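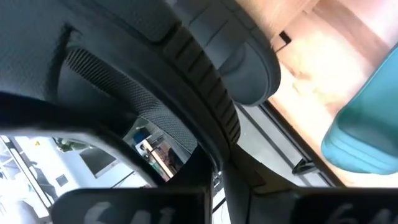 **WORKING LIFE**

# The arm at bench four

I'd been in the building for less than a minute before someone told me not to put my tea down on the bench. Fair enough, really. The bench belongs to the arm now, and the arm doesn't look where it's putting its elbow.

I'd come to Trunden, a repair and refill works on the edge of a market town, because a friend of a friend works there and had been going on about it at a barbecue. They take back plastic housewares from shops, check them, mend what can be mended, and send them out again in fresh boxes. It's fiddly, dull and oddly satisfying work (their words, and after a morning of it, mine too). Until last August it was all done by hand. Then the firm put in a robot arm with a two-fingered gripper from a supplier called Vokar, and everybody had an opinion.

You get a good sense of the thing from close to. The fingers are black, with 64 in white on each of them, and there's a fat ribbed band of black rubber curving round behind, like a bit of tyre. The first week, I'm told, the staff just called it Sixty-Four. The name lasted until management sent round an email suggesting a naming competition, which killed the fun stone dead, and now it's "the arm" to everyone.

So what does it do? Mostly it picks things up and puts them somewhere else. That sounds like nothing until you've done it yourself for a whole shift! On a decent day 2000 items go through the works, and each one used to be lifted out of a crate, turned over, looked at, and set down on one pile or another. The arm now takes 700 of those. The rest still go through people's hands, partly because so many of them are awkward shapes, and partly (I think) because the people are a good deal quicker when a crate arrives in a muddle.

I asked one of the older hands whether she'd been worried about her job when it arrived. She gave me a look. Of course she had. There'd been a meeting, with biscuits, and she said you know it's serious when there are biscuits. The firm promised there would be no redundancies for 2 years, in writing, and so far it's stuck to that. What happens after, she couldn't tell me, and the manager I spoke to later couldn't either. He went a bit pink and talked about growth.

What has changed is the day itself, and in ways I hadn't thought of. Take the chatting. Four people used to stand along one bench and talk from clocking on to clocking off, about telly and knees and whose son was getting divorced. With the arm in the middle of it, they're further apart, two at one end and two at the other, and you can't lean across. One man told me he'd learned more about his workmates in his first fortnight than he has in all the months since the arm came. He's taken to eating lunch with them on purpose, where before he used to go and sit in his car.

Then there's the minding. An arm like that wants looking after. It'll get hold of a thing by the wrong end, or hover, or stop and wait with what everyone swears is a sulky expression, though it hasn't got a face. Someone has to go over, see what's gone wrong and set it off again. They share that job out by the hour, on a rota pinned up by the kettle, and it counts as skilled work, which comes with a bit more on the hourly rate. That took some arguing. The first plan was for it to be tacked on to everybody's normal work for nothing, and I gather the conversation about it was lively.

I had a go at the minding myself, under close supervision. My hour was mostly waiting. You stand there with your hands behind your back, like a royal visiting a biscuit factory, and watch those two fingers come down and close. It's weirdly hard to look away. You start rooting for it. Then it does the same thing again, and again, and your mind drifts off to what's for tea, and that's exactly when it stops and wants you. The staff say this is the part that tires them, more than the lifting ever did. Their shoulders are better and their heads are worse.

The shoulders do matter, mind you. Two of the people I spoke to had been off with bad ones before, and both said they'd never go back to doing the full 2000 by hand. One has started swimming again. She'd trade the gossip for that, she said, and then thought about it and said she'd quite like both.

There's talk of a second arm. A firm called Cirnora has been in to measure up, and a sister works at Huaranga already runs a pair, so a few of the Trunden lot are going over on the minibus to see how people get on there. I asked what they wanted to find out. Whether the pair can be set at the far end of the room, one of them said, so the bench can go back to how it was.

I drank my tea standing up, by the door.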